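Strawberry

The strawberry is a low-growing plant of the rose family, loved all over the world for its bright red, sweet-smelling fruit. Few garden plants give so much for so little room! A single pot on a sunny step can feed a patient gardener from late spring well into August, depending on the variety.

What most people call the fruit is the swollen base of the flower. The true fruits are the tiny "seeds" dotted over the skin, and a good-sized berry can carry 200 of them. Botanists call these achenes, and each one holds a single seed.

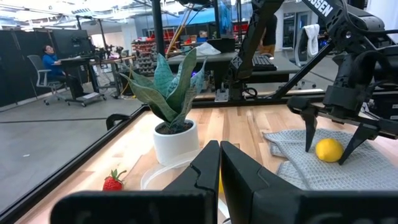

A red strawberry with its leafy green cap, near a potted snake plant.

Growing

Strawberries spread by runners – long, thin stems that creep over the soil and root wherever they find a good spot. Gardeners pin the young plants down, let them root, and cut them free. Beds are usually renewed after a few years, as older plants bear less.

The garden strawberry is a wonderful accident of history. It arose in France in the 1700s, when a large-fruited species from Chile crossed with a hardy one from eastern North America. Nearly all the berries sold today descend from that meeting.

In crafts and play

The shape is so easy to recognize that it turns up everywhere, from quilts and pincushions to toy kitchens. In the village of Pirham, toy maker Kyrylo Kushnir ran a workshop called Purba that made strawberries in five sizes, the largest about 7 inches long.
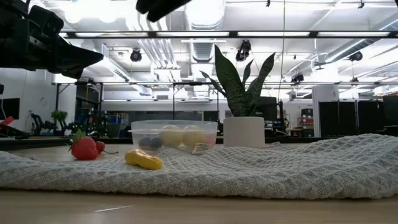 Artificial strawberry beside a smaller, darker red fruit, with a waffle-weave towel.

In the kitchen

Fresh berries bruise easily and keep for only a few days in the refrigerator. They are superb in jam – a little lemon juice helps it set – and they freeze well for sauces and smoothies.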